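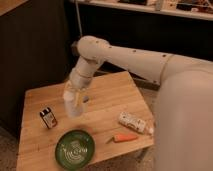
4. Vorführplatz am Besuchertag aufbauen und betreiben

In diesem Abschnitt geht es um den Tischarm, also den hellen mit dem Greifer, und darum, wie ich ihn für Besuch herrichte. Wer nur die Grundinstallation sucht, blättert bitte zurück zu Abschnitt 2. Ich schreibe das so auf, wie ich es mir selbst vor dem ersten Besuchertag gewünscht hätte – damals stand ich nämlich mit einem Zettel voller Kringel da und habe die halbe Reihenfolge vergessen.

Stand dieses Abschnitts: 20. Oktober 2020. Die Fassung vom April bitte wegwerfen, da waren die Menünamen noch andere!

4.1 Tisch und Gegenstände

1. Den Holztisch vor den Sockel schieben, bis die Anschlagleiste fühlbar anliegt. Bremsen an den Rollen feststellen, und zwar alle, auch die hintere, an die man so schlecht rankommt.

2. Tischfläche abwischen und trocken nachreiben. Auf einem feuchten Tisch rutscht alles, was rund ist, und dann sucht man während der Vorführung unter dem Schrank.

3. Gegenstände auflegen. Ich nehme gern Sachen, die jeder kennt: einen grünen Teller, ein Fläschchen, eine liegende weiße Dose, die Spielzeugkarotte. Die Karotte ist bei Kindern der Renner, also unbedingt griffbereit lassen.

4. Zwischen den Gegenständen eine gute Handbreit Platz lassen. Der Greifer braucht Luft auf beiden Seiten, sonst schiebt er den Nachbarn mit weg.

Hinweis: Das Fläschchen immer leer verwenden. Der Arm fasst Glas zwar sanft an, aber aufwischen möchte ich trotzdem nicht.

4.2 Einschalten und Grundstellung

1. Not-Halt prüfen: drücken, Meldung abwarten, wieder herausdrehen. Das mache ich jedes Mal, auch wenn ich es eine Stunde vorher schon gemacht habe.

2. Steuerung einschalten und warten, bis Fundix auf dem Bedienrechner von selbst aufgeht. Das dauert etwa 22 Sekunden. Bitte nicht ungeduldig doppelklicken, sonst läuft das Programm zweimal und beide streiten sich um die Verbindung (fragt nicht).

3. Im Menü »Arm« den Punkt »Grundstellung« wählen. Der Arm fährt hoch und bleibt mit leicht gebeugtem Ellbogen stehen.

4. Greifer einmal ganz öffnen und schließen. Knackt es dabei, die Fingerkappen abziehen und neu aufstecken.

Vorsicht: Während der Fahrt in die Grundstellung hat über dem Tisch niemand etwas zu suchen. Der Arm nimmt den kürzesten Weg, und der führt gern quer über die Tischmitte.

4.3 Vorführung mit Publikum

1. Absperrband spannen, zwei Armlängen vom Tisch entfernt. Bei uns in Felmont sind auf dem Boden Klebepunkte, an denen man sich orientieren kann. Gruppen mit mehr als 14 Leuten teile ich auf, sonst sehen die hinteren nur Rücken.

2. Kurz erzählen, was gleich passiert. Ich sage immer zuerst, welchen Gegenstand der Arm holen soll, und lasse die Leute raten, von welcher Seite er kommt. Das lockert ungemein auf!

3. Programm »Besuch kurz« laden und die Geschwindigkeit auf Stufe 2 stellen. Schneller kann er, klar, aber dann geht der interessante Teil unter, nämlich wie sich das Handgelenk vor dem Zugreifen ausrichtet.

4. Start drücken und die Hand am Not-Halt lassen, bis der Arm wieder oben steht. Währenddessen darf man ruhig weiterreden, nur weggehen darf man nicht.

5. Nach dem Durchlauf die Gegenstände von Hand zurücklegen, aber erst auf »Pause« schalten und auf die gelbe Anzeige warten.

Hinweis: Fast jede Gruppe fragt, ob sie selbst einen Gegenstand mitbringen darf. Darf sie! Schlüsselbunde, Brillen und Telefone lehne ich allerdings freundlich ab. Am besten eignet sich etwas Leichtes, das nicht glänzt.

Vorsicht: Lange Schals und Umhängebänder vor dem Zurücklegen ablegen oder ins Hemd stecken. Das gilt auch für den eigenen Besucherausweis, den vergesse ich selbst am liebsten.

4.4 Wenn es hakt

Der Arm greift daneben: Meist wurde der Tisch angestoßen. Auf »Pause« gehen, Tisch an die Leiste drücken, Bremsen kontrollieren, »Tisch einmessen« aufrufen und von vorn beginnen.

Die Dose rollt weg: Quer zur Greifrichtung hinlegen und ein Stückchen Knetkleber darunter. Schummeln? Ein bisschen. Ich sage es den Leuten aber dazu und sie finden es sympathisch.

Fundix zeigt »Keine Antwort«: Netzstecker der Steuerung prüfen, dann das Datenkabel am Sockel. Hilft beides nicht, Steuerung ausschalten, kurz warten und bei 4.2 wieder einsteigen. Ersatzkabel bestellen wir über Omerović, die Fingerkappen kommen von Besside. Beide Bestellnummern stehen auf der Innenseite des Handbuchdeckels.

4.5 Abbau

1. Grundstellung anfahren, dann »Parken« wählen. Erst wenn der Arm ganz steht, die Steuerung ausschalten.

2. Gegenstände einsammeln und in die Vorführkiste legen. Fehlt die Karotte, bitte erst unter dem Tisch nachsehen und dann bei mir melden.

3. Absperrband aufrollen, Bedienrechner herunterfahren und die Durchläufe ins Betriebsbuch eintragen, auch die abgebrochenen.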